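Pugh district to replace water heaters in shared kitchens

Residents of the Pugh housing district will have limited hot water in shared kitchens during February while the operator, Zakorance, replaces the storage heaters in 15 buildings. The heaters date from the original construction and have passed their rated service life.

Each building will be without hot water for one working day, from 8 a.m. until late afternoon. Cold water stays on except for a shutoff of 30 minutes while the new valves are fitted. 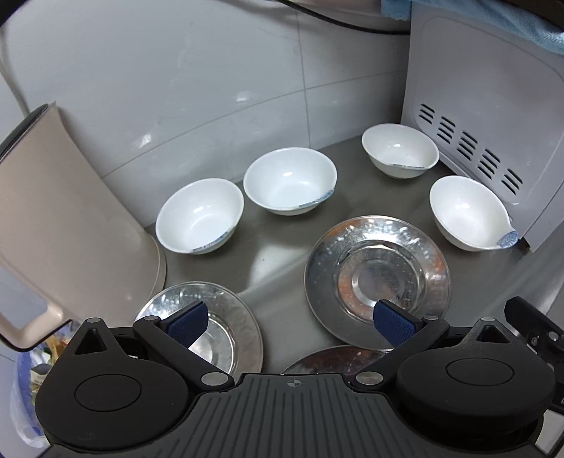
Shared kitchens in the district are included in the work.

The new units, supplied by Inari, hold 100 liters each and heat on a timed cycle. The old tanks kept water at full temperature day and night. According to Zakorance, most of the loss came from poorly insulated pipe between the tank and the taps, and that pipe will be replaced in the same visit.

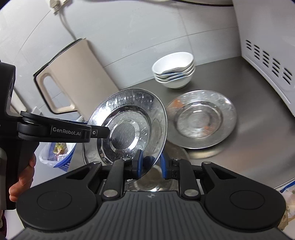
Installation starts in the buildings on Edari Street, where the shutoff valves were tested last fall. Buildings with basement tanks follow. Those with tanks in the roof space come last, as access there requires a second crew and a lifting permit from the city.

Sabine Meinecke, who manages the project for Zakorance, said the schedule could slip if corroded fittings are found. "We have opened up two of the risers and they were sound. We can't inspect the others until the tanks are drained," she said.
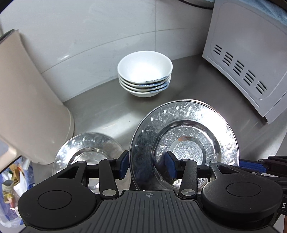 A stack of white bowls and a stainless steel plate on a metal counter.

Rents will not change as a result of the work. The cost is covered by the maintenance reserve, and metering of hot water remains per building. A request from tenants for separate meters on each floor was turned down last year and is not part of this contract.

Notices with the date for each building will be posted at the entrances 21 days ahead. Kitchens stay open during the work, but dishwashers connected to the hot supply must be switched off at the wall before 8 a.m. 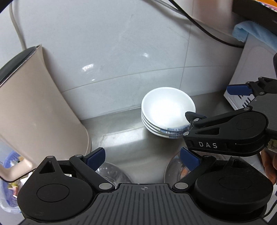
Stacked bowls in a kitchen.

Questions about access can be left at the Zakorance site office, open mornings until noon.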